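The hat and the table

28/01/2024

I wrote in December that I would not buy more hats. I kept this promise for the whole month, and I was quite proud. Then my cousin Marisol Solís moved to a smaller apartment and gave away many things, and I came home with a black bucket hat. I did not pay for it, so I think the promise is still good.

It has its place on the light table now. 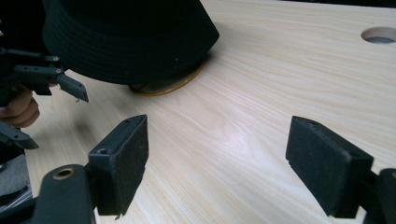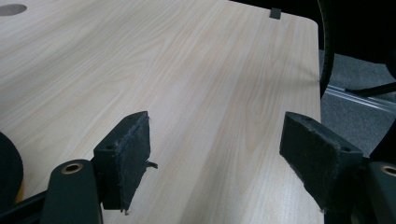
The light table, with the black hat in the first picture.

I like the stitching on the brim most of all. The lines go very close one to the other, and they make the brim a little stiff, so it keeps its form when I put it down. My old hat from Gavalas had a soft brim and it fell in my eyes when I walked against the wind. I wore it for two winters anyway.

The bad side of black fabric is the dust. Every small piece of lint shows on it. I tried first with my hand, and this was a mistake, because the hand only moves the lint to another place. Milagros Guzmán told me to use tape around two fingers, with the sticky side out, and to follow the direction of the stitching. This is slow but it is better than the brush, which pulls the threads. I do not wash a hat in the machine anymore. I lost one like that, a gray one, and I still think about it.

For storing, I learned that a hat like this should not lie on a shelf under other things. If you have something round and low, put the hat on top of it. The brim can then go down in its natural way and it does not get a fold in the front. I kept my old ones in a bag behind the door, and every one of them has a line across the brim that does not go away, also with steam.

Now some words about the table, because Rutilio Ledesma asked me in a comment if I am still happy with it. Yes, I am. I was looking for a dark one and I changed my mind in the store. On the light wood color I find my keys and my black gloves at once. The rounded corner is also good for me, I pass very close to it many times in a day and my hip has no more blue marks. The only thing I don't love is the shine. When the light comes from above there is a white spot in the middle of the grain, and it is not comfortable for reading. I put my book more to the side.

I clean it with a cloth and a little water, and then a second cloth. No oil, no spray. Crescencio Valdovinos says that I should wax it, but he waxes everything.

Next time I will write about the scarves, I have too many of them and Dulce Becerra already asked for the green one.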